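4.2 Reordering under shared reach 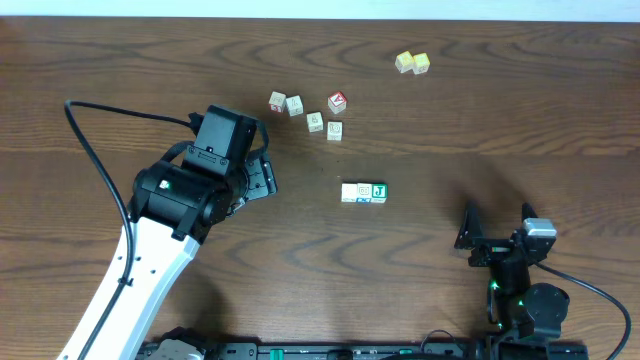
Figure 3. The two-arm station during a letter-block trial, with three cubes in a row and the remaining seven farther back on the table.

The planner takes the target word and a list of block poses and returns a sequence of pick and place steps, each assigned to one arm. In the first version of Vesto, assignment was fixed by a line down the middle of the table. This was simple to check for collisions, but it failed whenever the next letter lay on one side and its slot on the other. The arm would set the block down at the line and wait for a handoff that the other arm had not scheduled.

We replaced the line with a reservation map. Each arm books the cells its links will sweep during a step, and the other arm may plan through any cell that is free for that time window. Bookings are released as the wrist clears them – not at the end of the step – so a second pick can start early. Duangkaew and Tanasarn describe the release rule in Section 3.

Letter reading runs separately from pose tracking. A block whose letter is uncertain keeps its pose and stays in the map as an obstacle, but it cannot be picked until a second view agrees with the first. Blocks that touch are handled as one obstacle until the gripper has room for both fingers.

We logged 3,205 planned steps, of which 1,898 crossed the old middle line. The planner asked for a new plan in 63 steps. Most of these requests came from blocks turned at an angle to their neighbors, where the first grasp pose was rejected by the finger clearance test.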